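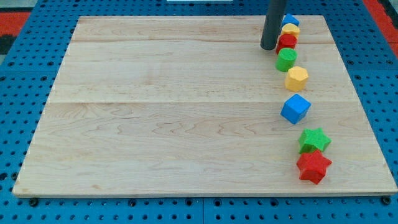
4. Setting out the blocks for the sorting task

Sorting is the task every new team at the Norgate student robotics club wants to run first, and the one most likely to fool them. The Pavach arm will look clever with almost any layout if you let it practise on the same one all week. Set the blocks out in a loose line down the right side of the board, stars nearest the front edge, and leave the rest of the wood bare so the arm has somewhere to put things. Don't even up the gaps. A tidy row with equal spacing is easy, and a good score on it tells you very little.

Before you start

Check that the board sits flat on the blue pegboard and doesn't rock when you press a corner. The Bickerstaff manual says the arm will correct for a tilted surface. We have never seen it do so, and you shouldn't count on it.

Steps

1. Switch the arm on with the tip well clear of the board. Wait for the ready light.

2. Load the Pivberg control program and set the speed to 18. The default is faster. Ignore it.

3. Lower the tip until it is just above the wood, beside the blocks and not over them. Save this as the start position.

4. Run one pass with the gripper turned off. Watch the whole thing — don't wander off to the laptop.

5. If the tip touches a block, stop, raise the arm and go back to step 3.

6. Turn the gripper on and run the task 4 times. Move at least two blocks between runs.

7. Write down every run in the logbook, including the ones you'd rather forget.

Note: Colour alone won't tell the program what it is picking up. A red star and a red cylinder need different grips. If your code treats them the same, a decent result was probably luck.

Note: The program shows a "confidence" number out of 1000 after each pick. It stays high when the gripper has closed on thin air. Report what the arm did and leave the number out of your write-up.

Caution: Keep hands off the board while the arm is powered. Pausing the program does not cut power to the motors. Use the stop button.

Caution: Don't retighten the fasteners at the front corners of the board during a session. If the board shifts, your saved positions are useless and you start over from step 1.

Teams entering the May competition must hand in their logbook with their code. A video of one good run will not be accepted in its place.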